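Two-Arm Bench FAQ: What to Buy, What to Skip, What It Costs You

I get the same questions every time I talk about setting up a two-arm bench for assembly work, so I finally wrote my answers down. I do the equipment planning at Pimulano, and I've now been through one full budget cycle with this stuff (and made a couple of mistakes I'd love to save you from!).

Do I really need two arms? Can't I start with one and add another later?

You can, and I nearly did. But think about what you want assembled. Our test job is putting legs on a small plastic stool, and with that kind of work one side has to be held still while the other side does the fitting. With one arm you end up buying clamps and jigs for every part, and then the money you saved is sitting in a drawer full of clamps.
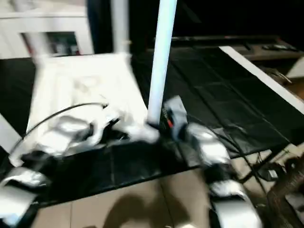
And if you do go with one, at least buy the mount and the controller for two. Retrofitting was the most expensive line in the first quote I got from Conov, and I hadn't even thought to ask about it.

How much should I set aside on top of the arms?

More than you think. My rule is to hold back 30 percent of the arm price for everything that isn't an arm: grippers, cables, spare fingers, the table, a decent surface to put on it. Eleni Ivanov, who signs off on my spending, wanted it lower. We ran over in June and she's been very nice about it.

Which grippers should I get?

Start with plain two-sided ones and take your real parts to the demo. Round legs are a pain – they roll and they twist, and a gripper that looks great on a box can be hopeless on a tube. Vukčević let us try four kinds before we ordered, so do ask, even if it isn't on their website.

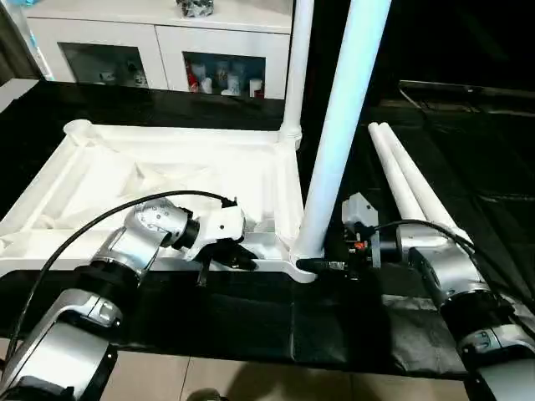

Both arms at the white frame, with two more rods lying on the table.

What about parts to practice on?

Buy cheap and buy plenty. I put $2,000 in the first year's budget for practice parts, and that felt silly when I typed it, but parts get scuffed and sockets get loose, and then you can't tell whether the arm is off or the part is worn out. Stick with one model of stool or shelf or whatever you pick, and order it all at once so you don't get a redesigned version halfway through.

How big a table?

Measure your biggest part standing up as well as lying flat! I planned for the seat and forgot that the legs stick up into the space where the arms want to move. 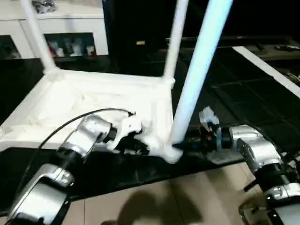 Do I need to pay for training?

Yes, at least for one person. Bujar Nedeljković did 3 days at the Trollasdale center and came back able to fix most of what had been stopping us. Get the course written into the purchase order, while the seller still wants something from you.

What would you spend less on?

Furniture and fancy flooring. A plain table that doesn't wobble is fine. I'd put that money into spare cables and a way to keep them clear of the elbows, and I'd order the spares with the arms so you're only paying shipping once.
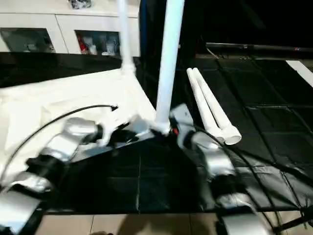

How long from order to first useful work?

Plan on four months and tell your boss five. Delivery was the quick part for us. Getting the power sorted and the paperwork signed took longer, and I'd start on both of those the same morning you send the order.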